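Print this message | E-mail this message
2 min read

List: Brisside play and props
Date: 2021-02-07
Subject: Re: carrots, and what to set them out on

Vilgot Nordin wrote:

> Has anyone replaced the wooden vegetables yet? Ours have lost most
> of their paint. I need a carrot that shows up on a pale table and a
> plate that doesn't look like it came from a doll's house. We have up
> to 200 to spend and I would like to order from one place.

Vilgot,

We changed ours in January. The carrots came from Van Wyk, order code 2412, and they are a strong orange all over. On the grey table at Pliltport you can pick one out from the door, and that was the main complaint about the old set.
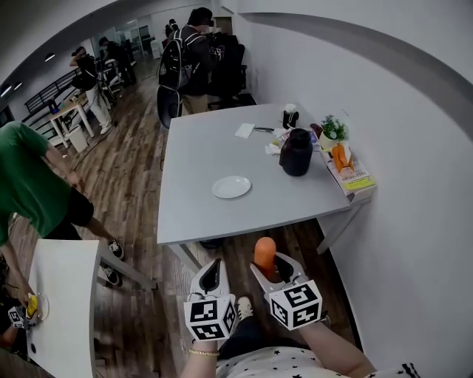

For the plate I would go with an ordinary round white one, full size. The play plates from Dastano are too small and anything you put on them rolls off. We lay ours with a paper napkin and a jar with a lid, and we have stopped bothering with the play cutlery altogether. Things get moved about a lot during a session and there is less to pick up afterwards.

Keep a spare carrot in its packet. Ours lives at the far end of the table against the wall, with the box, and the little plant goes on top. If you leave all of them out they end up on the floor and under the chairs.

One thing to check before you order is the finish. The carrots are smooth and shiny and they do slip if you hold them near the thin end. Further up, where they are fatter, they are easier to keep hold of.

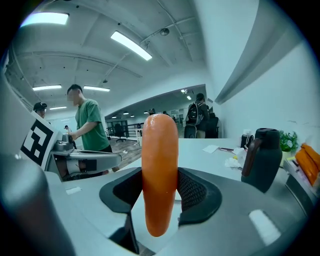 Orange carrot, blunt end up.

The full vegetable box is 443 and you would be paying for a lot of things you didn't ask for. Buy the carrots singly and get the plate from any kitchen shop. That should keep you well under your 200.

I can bring one over to Brisside if you want to try it on your table first.

2 replies | 0 shares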